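Reports > Grants > Software Infrastructure > Kallix Runtime

Overview | Work Packages | Reports | Contacts

Last updated: 5th April

Kallix Runtime: Second Progress Report to the Basano Fund

Summary of the period

This report covers the second reporting period of the Kallix Runtime project, carried out by Sutanto with support from the Basano Fund. Kallix is an open library that loads compiled code modules into a running process and unloads them again without a restart. The work plan for the period called for a new symbol resolver, a rewritten module unloader, and a first port to the Winex platform. The resolver has been delivered and merged. The unloader is complete in code but has not passed all of its acceptance tests. The Winex port is behind schedule, and a revised date is proposed below.

Spending is within the approved budget. No transfer between budget lines is requested.

Work Package 1: Symbol resolver

The previous resolver searched every loaded module in load order each time a name was requested. Lookup time grew with the number of modules, and two modules exporting the same name could produce different results depending on which had been loaded first. The new resolver keeps a single index per session and records the owner of each name when the module is registered. Duplicate names are now reported as an error at registration unless the caller has marked one of them as weak.

The public interface has changed in one respect. The lookup function formerly returned a null address both when a name was missing and when the owning module had failed to initialize. It now returns a result object that separates the two cases. Existing callers must be updated. A compatibility header has been provided and will remain in place for 2 releases.

Acceptance was measured against the test suite agreed at the start of the grant. All resolver tests pass on the supported platforms. The reference documentation has been regenerated, and the pages on lookup order have been rewritten by hand where the generated text was not adequate.

Work Package 2: Module unloader

Unloading a module requires that no thread is executing its code and that no other module holds an address inside it. The earlier unloader relied on the caller to guarantee both conditions. The rewritten version counts references from other modules and refuses to release memory while any remain. Callers may ask for the list of holders, which several pilot users had requested for debugging purposes.

Of the 20 acceptance tests for this package, 18 pass. The 2 that fail both concern modules that register exit handlers. When such a module is unloaded from a thread other than the one that loaded it, the handlers may run after the module's data section has been released. The cause is understood. A correction has been drafted that moves handler registration into the session object, but it changes the order in which handlers run at normal process exit, and the project team wishes to consult pilot users before adopting it.

Until the matter is settled, the unloader is disabled by default and must be turned on with a build option. The release notes state this limitation.

Work Package 3: Winex port

The port was to have reached a working state by the end of the period. Memory allocation, page protection, and the loading of simple modules are in place. Modules that use thread-local storage cannot yet be loaded. The Winex linker places the storage template in a section that Kallix currently discards as debugging data, and the section filter must be reworked before relocation can be attempted.

The delay has two sources. The unloader took more staff time than planned, and the Winex build machines were not available to the team during the first weeks of the period. Both build machines are now in regular use, and the nightly test run includes the Winex target. Results are published with those of the other platforms.

Sutanto proposes that the delivery date for this package be moved to July. The change does not affect the end date of the grant.

Data handling and sample files

The module loader is tested with plug-ins that decode common file types, among them still images. The sample set kept in the repository has been reviewed for size and licensing, and files without a clear license have been removed. The decoder plug-in test loads the module, opens a sample, compares the checksum of the output, and unloads the module within one session. 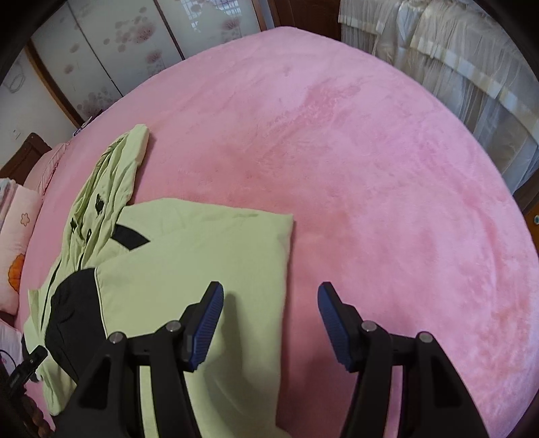 Figure 1. Round bed with pink blanket.

Budget

Staff costs remain the largest item and are in line with the plan. Equipment spending is complete. The travel line has been used only in part, and the remainder is expected to be spent on the pilot users' meeting. A full statement of expenditure is supplied separately in the format required by the Fund.

Risks

The exit handler question may require a further change to the public interface. If so, it will be made before the interface is frozen, and the compatibility header will be extended to cover it. The Winex port depends on linker behavior that is not fully documented. The team has written its own notes on the section layout and keeps them with the source.

Plan for the next period

Work will proceed first on the exit handlers, then on thread-local storage for Winex. The interface freeze will follow once both are merged. The Fund is asked to approve the revised date for Work Package 3 and to confirm that the unloader may be released in its present form, disabled by default, pending the consultation.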